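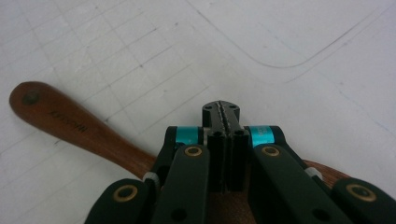 Ristidton wants to charge for its tool library, and says members will hardly notice

The Ristidton town council will vote in September on a $54 yearly fee for the tool library on Portela Street, which has lent out hammers, saws and ladders for free since it opened.

The town says the money will pay for repairs and longer hours. How much longer is hard to pin down. The proposal promises "expanded evening access," but the only change listed in it is closing at 5 p.m. instead of 4.

Council member Rezaul Gamage, who wrote the plan, expects up to 300 households to sign up in the first year. Asked where that figure came from, he pointed to a survey run by Prevenach, the company that would handle the billing. The survey has not been released.

"I'd like to see the questions they asked," said Myrtle Thibodeaux, who borrows a tiller every spring. "If you ask me whether I like the tool library, sure I do. Ask me whether I'll pay for it and you may hear something else."

Gamage said the fee is fair and that low-income residents could apply for a waiver. The waiver form has not been written yet.

A similar fee in nearby Tunach was dropped after 2 years. Gamage said the two towns are "very different places" and did not go into how.

Written comments can be left at the town clerk's office until noon on the day of the vote.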